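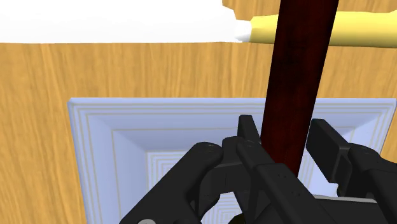 4.2 Detours and the drivers' own accounts

The travel diaries came from people who drove between Drirkbridge and Dekum at least once a week in May, when the older bridge road was closed and traffic was sent through Pană. Oprea read all 3937 entries and marked each one that mentioned a sign, a barrier or a change of route. Entries that only gave a departure time were set aside.

Most drivers wrote little about the closure itself. They wrote about the point where they had to decide — the last exit before the barrier — and about what they had expected to find past it. Those who knew the area often left the marked detour and took the farm road instead, even though it added up to 6 minutes. Several said they preferred a longer road they had chosen to a shorter one they had been sent down. Drivers new to the route stayed with the signs and complained mainly that the second sign stood 800 meters past the turn it described.

We did not treat a complaint as a sign of stress. One driver used the word "lost" in nearly every entry and still called the month pleasant. The diaries were also written at the end of the trip, so they may say more about how a drive was remembered than how it felt at the wheel. Section 5 returns to this question with the interviews.

Figure 2. Computer rendering with a dark rod and a wood-grained wall.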